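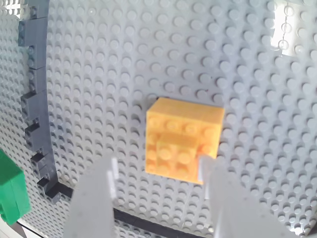 Assemblage de briques jaune orangé sur une plaque grise.

Imprimer cette page | Envoyer par e-mail

Visite du site Brosex : fabrication d'implants faciaux en silicone et en polyéthylène poreux

La visite, ouverte aux praticiens et aux assistants de bloc, a eu lieu en janvier sur le site Brosex de Buvik. Le groupe comptait 8 personnes. Départ du hall à 9 h, surchaussures et charlotte obligatoires dès le premier sas.

Le site produit des implants de menton, de pommette et d'angle mandibulaire. Deux matériaux y sont travaillés sur des lignes séparées. Le silicone est moulé par compression, puis recuit en étuve. Le polyéthylène poreux est fritté en moule fermé. Le catalogue comprend 108 références, tailles et côtés confondus. Le menton en représente à peu près 50, du modèle central court au modèle étendu à ailes latérales.

L'atelier de moulage se visite derrière une vitre. Après démoulage, les bords sont repris à la main sous loupe. L'amincissement des ailes est le point le plus contrôlé : un bord trop épais reste palpable sous la peau, un bord trop fin se replie à l'insertion. La tolérance n'a pas été communiquée.

Le contrôle dimensionnel se fait sur gabarit, puis par scanner optique pour les pièces sur mesure. Celles-ci sont dessinées à partir du scanner osseux du patient dans le logiciel Stedden. Le chirurgien reçoit un modèle 3D, demande ses corrections et valide par écrit. La démonstration portait sur un menton asymétrique, avec 2 allers-retours avant validation. Le délai annoncé court à partir de cette validation et non de l'envoi des images.

La stérilisation est sous-traitée à la société Brunet. Nous n'avons donc vu que la mise sous double sachet et l'étiquetage, avec numéro de lot détachable pour le dossier patient.

La séance de questions a surtout porté sur la fixation. Pour le polyéthylène, le fabricant recommande la vis. Pour le silicone, il laisse le choix entre une loge ajustée et une suture au périoste. Aucune donnée de suivi n'a été projetée ; une synthèse doit être envoyée aux inscrits.

Fin de la visite à 12 h 30. Parking limité, prévoir la navette depuis la gare.

Imprimer | Envoyer à un confrère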